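How to Fold a Large T-shirt on the Bed
By Noemí Manríquez
2nd November

A bed is a better place to fold big shirts than most tables. You need a flat surface wider than the shirt with its sleeves out. Pull the blanket off first, or lay a woven mat over the mattress so the cloth has something firm under it.

Lay the shirt down with the collar toward the head of the bed. Pull both sleeves straight out to the sides. Run your palm from the collar to the hem and push the creases off the edge. If the shirt has a print near the collar, decide now whether you want it showing on the finished stack. For print outward, the shirt goes face down.
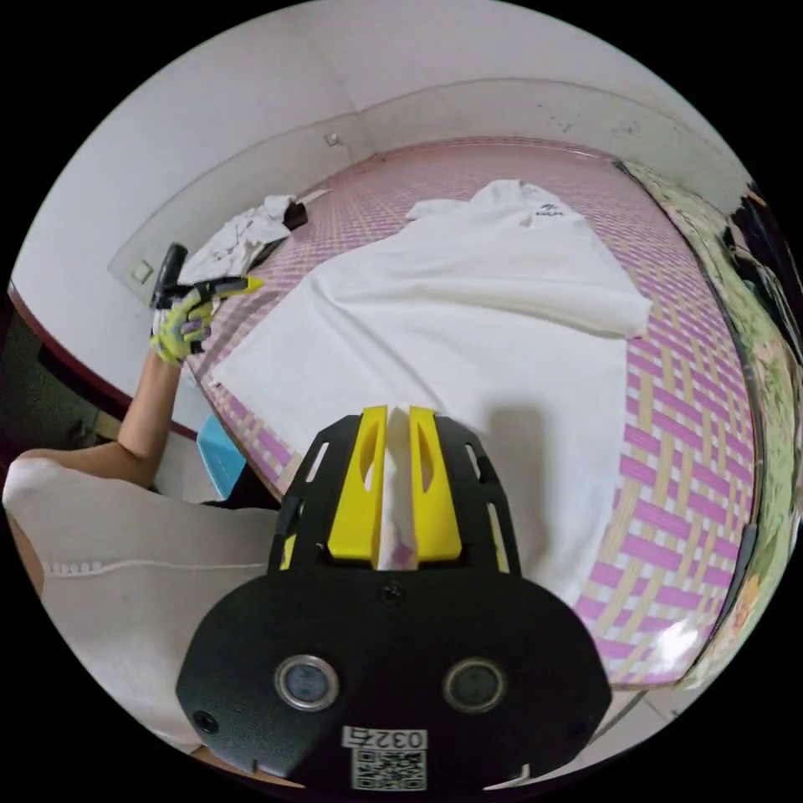

Nathalie Van der Linden wrote in to say that she skips the smoothing on everyday shirts and only does it on white ones, where every crease shows. She also shakes each shirt twice by the shoulders before it goes down. Either is fine for cotton.

Now the folding:

Take one side at the shoulder and hem and bring it in to the middle. Turn the sleeve back on itself so it lies along the fold.

Do the same with the other side. The two edges should meet or overlap slightly.

Bring the hem up to just below the collar, then fold in half again. For a narrow drawer, fold in 3 instead.

Turn it over and press once with a flat hand. Stack with the folded edge facing you. Heavy shirts go at the bottom.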